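Can a machine do the dishes yet?

skaretti_43
October 22, 2022
Serious question for anyone who works with arms. I'd love one that clears the table and loads the rack while I put the kids to bed. How close are we?

lingyun_ye
Closer than you'd think! Picking up one dish used to be a whole research paper, and now two plain fingers pinching a rim will get you a surprisingly long way. Shiny stuff is still a pain because the reflections fool the depth camera — but I really love watching this get better.

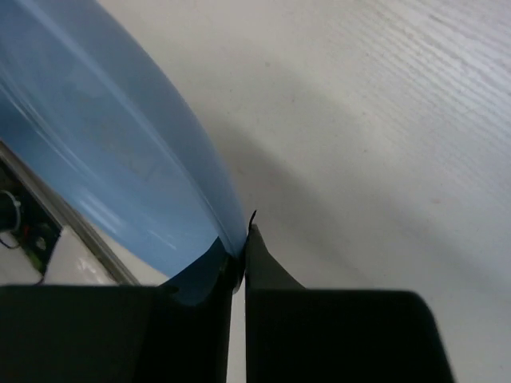

The part I'm most excited about is cameras right at the wrist. You get the rim and the fingertips in one view, so the arm can correct itself on the way in.

darodus
Lifting one dish isn't a chore. A chore is 21 greasy plates, a pan with rice stuck to it and a fork under everything. My dishwasher does the hard part already.

lingyun_ye
Sure, but who loads your dishwasher?

darodus
Me, in four minutes, for free.

tmasson
I'm with Lingyun on this one. Our shop floor arm sorts trays all day and I'd have laughed at that in October 2000-whatever. Kitchens are messier, though. Give it a few years?

skaretti_43
OK, so what would a beginner buy to play with this?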